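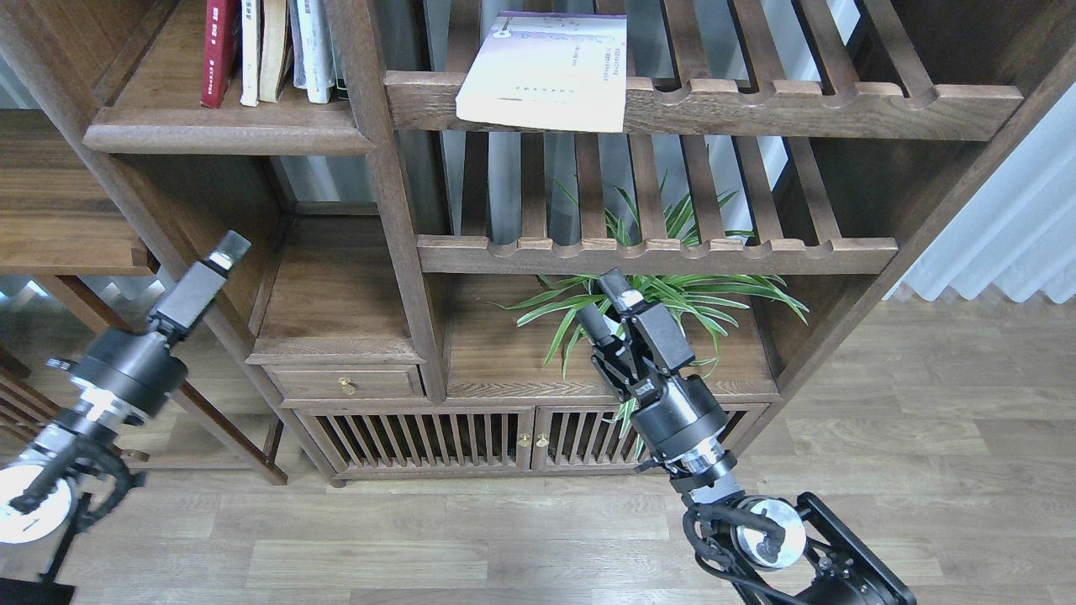
Dark wood, a few books up top.

So I'm back on jigsaws. I know, I know, I said after the last one that I was done until the clocks changed, and then it rained for most of a weekend and I had a 1000-piece Gallo still in its shrink wrap, and you can guess the rest. It's a harbor. There are a lot of boats and a frankly rude amount of water.

I used to be an edges-first person. My mother was edges-first, and in our house you did not touch a middle piece until the border was closed, even if you had two of them in your hand that obviously went together. (I once hid a finished sailboat under the lid for a whole evening.) These days I still pull the edges out, but I don't make myself finish them. With the harbor I did the red hulls first, then the lettering on the fish market, and the border sat there with gaps in it for days and the world kept turning.

What I can't seem to get the hang of is sky. The Gallo ones at least have a bit of gradient, and the cut is odd enough that you can go by shape when the color gives out. Jalska puzzles look wonderful on the box and then every piece is the same two-knobs-two-holes thing, and you end up trying each one in each spot like a person picking a lock. I did the Jalska lighthouse in September and I think I have forgiven it, but I gave it away pretty fast.
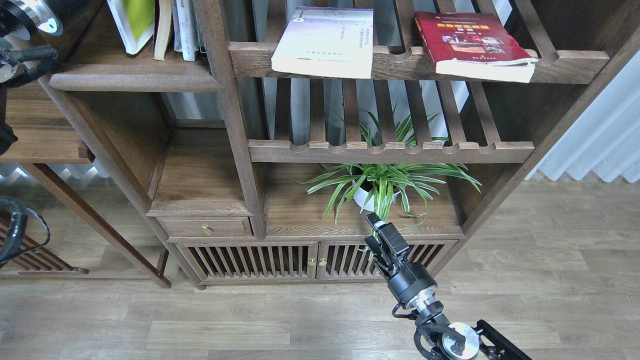

Lovisa Nygård wrote under my last post that I'm making sky harder than it needs to be: sort it by shape only, lay it out in rows, and don't look at the picture on the lid at all until it's in. She also says anyone who does sky at night under a yellow bulb deserves what they get, and that her own rule is to stop as soon as she has tried the same piece twice.

Well, I tried it, Lovisa! The rows are great. I put down all the ones with a single knob, then the ones with two opposite each other, then the weird ones, and I got more sky done before lunch than I had in the three evenings before. The stopping rule I am less good at. I try the same piece twice all the time. Sometimes I try it four times and on the fourth it goes in, so what does that teach me? Nothing useful, I suspect.

The lamp thing is true though. I moved the whole board over to the window and half of what I'd been calling gray was blue. I also had to move it back again for dinner, which is how I lost the top of the crane. If you don't have a board yet, get one with a lip. Mine is just a flat sheet of something from the hardware store with felt glued on, and it's fine until you tilt it.

Now, the big one. Dionysis Stamatopoulos has lent me his 2000-piece Herrero, the market hall with all the fruit, on the condition that I tell him if anything's missing. He has a feeling there's a piece gone from the lemons. I have never done one this size. I measured it against my board and it hangs off on two sides, so either I build it in halves and do some kind of terrifying slide at the end, or we eat off our laps until it's finished.

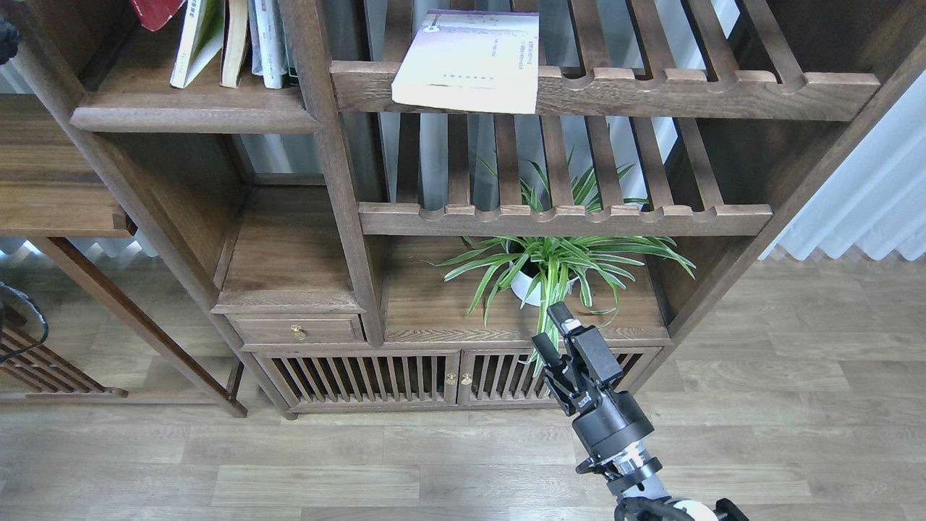
Storing them is the other problem, and I get asked about this more than anything. Boxes are never the same size, they don't stack, and if you stand them on end the lids creep open and you're finding bits of somebody's thatched cottage behind the radiator. I've been bagging the pieces first, zip bag inside the box, and that has saved me more than once. What I'd like is to show a few off with the lid facing out, and a slatted shelf with a scalloped rail along the front seems just right for it, as the rail would give the bottom of the box something to stop against. The big Herrero would have to lie flat wherever it went. Books are so much easier, they just lean on each other.

I'm also going to the swap at Wallwood on Monday, 7 in the evening, and I'm taking the harbor if it's done and a cottage garden if it isn't. Last time I came home with more than I brought, so this time I've promised to come back with one. Maybe two, if there's a train. If anyone has done the Herrero market hall, please tell me where you started, because I've opened the bag and it is all oranges.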